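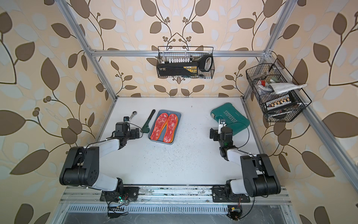 Babita Dwivedi reckons you can't learn a raga from recordings, and she told me so within a minute of my last post going up. Well, I'm having a go anyway!

Home - Music - Walks - Archive

June 2019, by Elora

I've had the same morning raga on repeat for 16 days and I'm still finding new corners in it. The slow opening is the best part - one note held so long that you start hearing other notes inside it. I hum it on the bus (sorry, number 7 passengers) and get the third phrase wrong every time. Babita has offered me a proper lesson, so of course I said yes. I'm bringing my notebook and a very flat singing voice.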